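Preludberg Kitchen Arm: Set-up Guide

Section 3. Teaching your first chore: toast

Toast is a lovely place to start! It looks like the simplest job in the kitchen, and it will show you very quickly what the arm does well and where it still needs you. Allow yourself a relaxed half hour, and finish Section 2 (fixing the base and setting the reach limits) before you begin.

Before you start

1. Clear the worktop in front of the toaster. Move any bun rack or other loose accessory well to one side.
2. Check that the slots run side to side as seen from the base, and that the lever end is within reach.
3. Open the Asar app and choose Chores, then New, then Toaster.

Caution: leave the toaster unplugged until step 9. All the early practice is done cold.
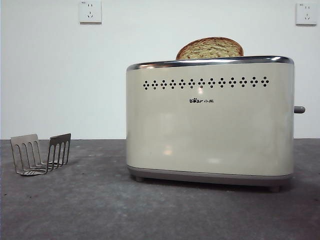 Can the arm make toast completely by itself?
It can manage the lifting and lowering once it has been taught your toaster, but a person still has to stay in the kitchen, choose the browning and decide when the slice is done.

Teaching the moves

4. Put a slice in the slot by hand, with the crust standing above the rim. Tap Find Slice. The app draws a green line along the top of the crust when it is happy.
5. Guide the fingers to the crust with your hand on the wrist ring and tap Save Grip. Go gently, as soft white bread squashes long before a good seeded loaf does.
6. Lift the slice straight up until it clears the slot, then tap Save Lift.
7. Show the arm the lever in the same way, pressing down from above. Tap Save Press.
8. Run the whole chore slowly, 2 times, with the same slice. If the bread catches on the rim, go back to step 6.
9. Plug in, keep your hand near the stop button, and let it try the real thing.

Note: shiny rims can confuse Find Slice under a bright ceiling light. Switch the light off and try again, or draw the line yourself with a fingertip.

Caution: never let the arm reach into a slot for a small or broken piece. Unplug the toaster, let it cool and tip the piece out yourself.

What to expect

With practice the arm can learn up to 14 kitchen chores, and watching it get the hang of a new one is great fun. Buttering is still hit and miss, so we have left it under Trial Chores for now. Crumpets work nicely if you teach them as a separate item. For bagels, see Section 4.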